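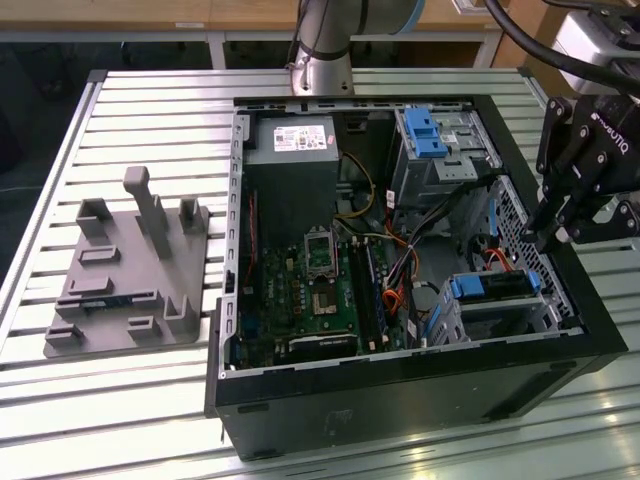

*Open desktop tower on the slotted table*

**Subject:** Re: [seq-users] Low mapping rate on small RNA libraries
**From:** Hjalti Riis
**Date:** 10/5/26

Hi Grímur and list,

I went through the numbers you posted and I think two separate things are going on. Your message first, for people who missed it:

> We ran 16 small RNA libraries from plasma with the Rokden kit. Input was 200 µl of plasma per sample, eluted in 14 µl. All of them passed the fragment check, with a peak where we expected it, but the mapping rate to the miRNA reference is poor. The worst library is at 28 percent after trimming. The best ones are fine.
>
> I used the default settings in Kvaran, both for trimming and for alignment. Is this an adapter problem, or is plasma just like this? I have enough eluate left to repeat half of the samples and would like to know what to change before I do.
>
> Grímur Steinarsdóttir

The first thing is trimming. Kvaran's default profile assumes a kit with no random bases next to the adapter. The Rokden kit puts four random bases on each side of the insert. If you only remove the adapter, those eight bases stay on the read, and most aligners will either reject it or soft-clip it, depending on how strict you are. A 22-base miRNA turns into a 30-base read with mismatches at both ends. You need to cut the adapter first, then take four bases off each end, in that order. In Kvaran this is two passes. I have not found a way to do it in one.

After that, set the minimum length to 16 and look at the length histogram again before you align anything. You want a clear peak at 21 to 23. If you see a second hump at 30 to 33, that is usually Y RNA or tRNA fragments. In plasma it can be bigger than the miRNA peak. Those reads are real, they just don't map to a miRNA reference, and they will pull your percentage down however well you trim.

That is the second thing. I would stop using percent mapped to miRNA as a pass/fail number for plasma. Map to the genome as well, then split the mapped reads by class. We had a set in December that looked terrible by the first measure and was perfectly usable by the second. The counting step gave us 545 miRNAs with at least ten reads in the pooled data, after throwing out anything seen in only one sample.

A few smaller points:

- Check for hemolysis. Look at the ratio of miR-451a to miR-23a-3p before you compare groups. A red cell signal can look a lot like biology.
- Look at adapter dimer in the FASTQ files too. The fragment check doesn't always catch it, and dimers cluster well.
- The random bases can be used to collapse PCR duplicates, but eight bases is not many. For an abundant miRNA you will run out of combinations and undercount. I leave duplicates in for plasma.
- Allow one mismatch, no more. At 18 bases you can match almost anything with two.

On repeating the samples: I would not touch the eluate yet. Re-trim what you have first, it costs an afternoon. If the worst library is still poor against the genome, then it is probably input, and I'd repeat that one with two more PCR cycles and a tighter size selection. We do ours on Gaseck gels. Beads are quicker but the cut is not as clean at this size.

One question back. Were all the libraries on the same lane, and did you use the Navance index set? The older plates had two indexes that differed by a single base. If your demultiplexing allows one mismatch, some reads will be dropped as ambiguous, and the pair will come out low together. It would be worth seeing whether your two worst libraries sit next to each other on the plate map.

If you can share the first 2000 reads from one good library and the worst one, untrimmed, I can run both through our script and send you the histograms. Please send them off list – attachments get stripped here.

Regards,
Hjalti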